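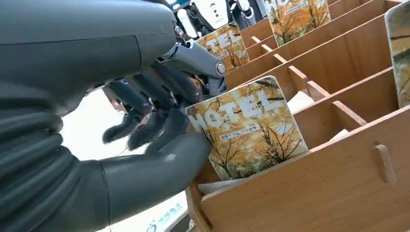 Periodical Rack Cell: Setup and Upkeep
Photo Gallery
Wisetach Technical Services

The periodical rack cell is one of the units maintained by Wisetach on behalf of Mekonnen Library Systems. It handles magazines of common formats in a slotted wooden rack and is operated under the Zaltard control package. The gallery on this page accompanies the upkeep schedule and is intended for operators, site hosts and service staff. Full procedures are contained in the service manual, which takes precedence over the captions wherever the two differ.

Rack and grip position

The rack is the fixed reference for the cell. It is placed first, leveled, and secured before any grip positions are taught. Each slot is taught separately, beginning with the slot nearest the arm, and no slot position is copied from its neighbor. Magazines are gripped by the edge of the cover. Grip force is set at the lowest value that holds the issue upright while it is lifted clear of the slot, and is entered again whenever paper stock or page count changes.

Operators are asked to remove bent or torn issues from service. A curled cover alters the point at which the fingers meet the paper and is the most frequent source of failed picks reported to this office. Loose slips and inserts should be cleared from the slots at the start of each session.

Hand and finger inspection

The hand is inspected every 300 picks or at the start of each working week, whichever comes first. The arm is brought to the service pose over clear floor, with the hand held away from the rack, and the drive is disabled at the main panel. Staff then examine the finger pads for cuts, flattening and embedded grit. Pads are wiped with a lint-free cloth and plain water. Solvents are not permitted on any part of the fingers.

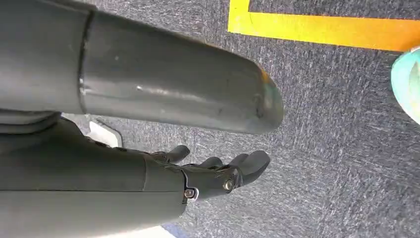 Housing surfaces are checked in the same session. Scuffs and light scratches on the outer shells are recorded on the wear sheet and require no further action. Discoloration is wiped down and recorded. A crack, or a seam that has opened along its length, is reported to Wisetach before the cell is returned to use.

Exposed screws on the hand are checked by touch and then with the driver supplied in the Uveck tool roll. A screw that turns freely is removed, cleaned, and refitted with a small amount of medium thread compound. Screws are not to be tightened beyond the value printed in the manual. Replacement hardware is held in stock under kit number 61, and each kit contains enough parts for 2 complete services.

Floor marking and clearance

Yellow floor tape is used to mark positions at the cell. Tape is laid directly on the carpet after the rack has been secured, and the corners are pressed down by hand. Lifted or frayed tape is replaced in full lengths; patches are not accepted at inspection. The carpet is vacuumed before new tape is applied.

Anyone attending a service wears closed shoes and remains in view of the person at the controls. The working area between the hand and the attendant is kept free of tools, cables and packaging. 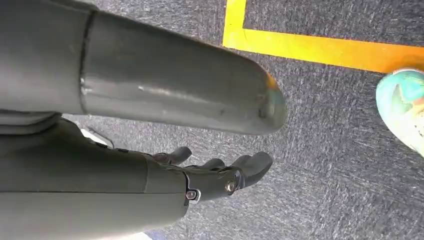

Before the cell is handed back, the fingers are opened and closed through their full range at reduced speed. The attendant listens for clicking at the joints and watches for any finger that lags behind the others. The arm is then returned to its start position, and one magazine is picked from each taught slot and replaced. If a pick fails, the slot is taught again and the sequence is repeated from the beginning.

Completed wear sheets are sent to the service desk within 7 working days. The schedule is reviewed each February, and revised copies are issued to all sites that operate the cell. Requests for kits, tape or additional manuals may be made through the same desk.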